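Home Diary Bench Notes Parts People Contact

8/25/24

Budget day. The equipment request for next year goes to Branwen Ifans at the end of the week and I have been putting it off since she sent the form. The form is the same as last year's except that "consumables" now has its own page and wants a supplier name on every line. I got in early, made coffee and opened the old spreadsheet, which still had Cledwyn's notes in it from the move to the Lougher building. I deleted most of them. I kept the one about checking who pays shipping.

The plan was to write the whole list before lunch. Meirion Morris had the arm running on the pick and place work and I sat at the other desk with the catalogs. It's hard to write a list of what a robot needs while the robot is working. I kept getting up to look at things. First the cable ties on the forearm, then the clamps, then how much play there was in the finger joints. Meirion says the play has always been there. I wrote it down anyway and put a question mark next to it.

The gripper is the part I keep going back to. We have one set of fingers and no spare linkage, and if a pivot screw strips we stop work until a new one comes. Clultari quoted $1,074 for a full spare, with fingers and both linkages, and that's before tax.

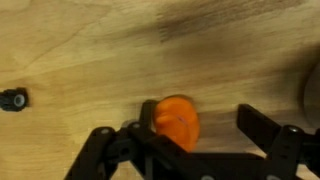

Can the spare gripper wait until the January round? It could, but the lead time is 22 days from the order, and the January money is never released on the day they say, so a break in the winter would leave the arm idle for most of a month. I'm putting it in the first round.

Rhiannon Trevor called while I was in the middle of this. She had asked Mulmont for the same thing and their price is lower, but it doesn't include the pads, and their pads are sold in packs of a size we would never use up. She also doubts their screws are the same thread as ours. I asked her to get that in writing. So that makes two quotes, and the form wants two, so at least that box is filled.

I asked Meirion what he would buy if it were up to him. He said a second wrist camera, then a better mount for the first one, then nothing else. I asked about the props. He said the props are fine and cost nothing, and that if I put props on a budget form Branwen will send it back. She did send it back last year over a bag of plastic food. I remember it as more of a query, but we did have to write a paragraph. The orange piece and the little dumbbell will stay with us whatever the form says.

I do want a line for replacing small objects. Things roll off the table and get stepped on. Iestyn Voyle suggested calling it "test articles" and putting it under bench supplies with the tape and the clamps. I think that's reasonable. It's a small line and I would rather argue for it now than buy things out of my own pocket and chase the receipt.

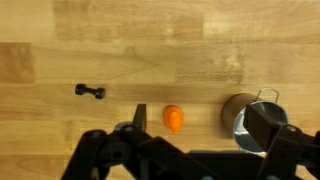
What went on the list

Spare gripper assembly, Clultari, first round. Finger pads, same order, so there's only one shipping charge. Second wrist camera, marked "desirable" and not "essential" – Meirion was not pleased with that, but if everything is essential Branwen picks for us, and she picks by price. Bench supplies, one line. A longer power lead for the back counter. Cable sleeve.

The service contract is the big one and it's not really ours to decide. Drarkbridge look after the other machines in the building and have offered to take ours on at the same rate. Cledwyn Rosser is in favor. I'm not against it, but I read the terms twice and travel is extra, and calibration is extra, and the part that is included is mostly what Meirion does already with a hex key and a rag. I have asked them what the rate would be with calibration in. Until they answer, the line stays blank with "awaiting supplier" on it.

After lunch I went back in to check what we have before asking for more. Last time I ordered a set of clamps and then found the same set in the bottom drawer. Meirion had somebody from Iestyn's group over to help and they kept working around me while I went through the drawers and wrote things down.

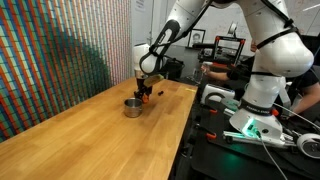 The drawers had more in them than I thought. There's a good length of sleeve left over, so that came off the list. There are also finger pads, but they are the old shape and I can't see a way to use them. I put them in a bag and labeled the bag. The drawer with the metric bolts has been mixed up with the drawer of other bolts and I didn't have the patience for it.

Then a talk about the table, which I had not planned on. Cledwyn wants to know if we should replace it with a proper optical bench. His argument is that everything would bolt to a grid and we could put it back in the same place each time. My argument is that the wood is flat enough, it was paid for years ago, and a steel top would change how everything looks to the cameras. Meirion took my side, then said the real problem is the workbench next to it, which has no free space left for anything. He's right about that. A small rolling shelf for the laptops and the control box would fix most of it, and a rolling shelf is cheap. Added.
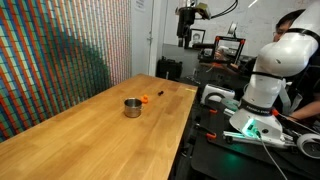
I wrote the shelf in under furniture, then moved it to bench supplies, then moved it back. Furniture has to go through the building office and they want a floor plan. I'll ask Rhiannon how she got hers through. I think she just bought it.

Total is still under what we got last year, without the service contract. With it we would be over, and I would need a letter from Cledwyn. I told him so and he said he would write it tomorrow. I have put a note in the calendar to remind him.

Still to do: thread size from Mulmont in writing, the Drarkbridge rate, a paragraph on why we need a spare at all. Meirion offered to write the paragraph. I said fine, keep it short. Sent Branwen a message that the form is coming and that it has a test articles line in it, so she has some warning. No reply by the time I left.

Filed under: Lab diary, Equipment, Money

More from the diary
Moving the arm to Lougher
The plastic food paragraph
Which clamps we own
Waiting on Mulmont again
January round: what we asked for and what we got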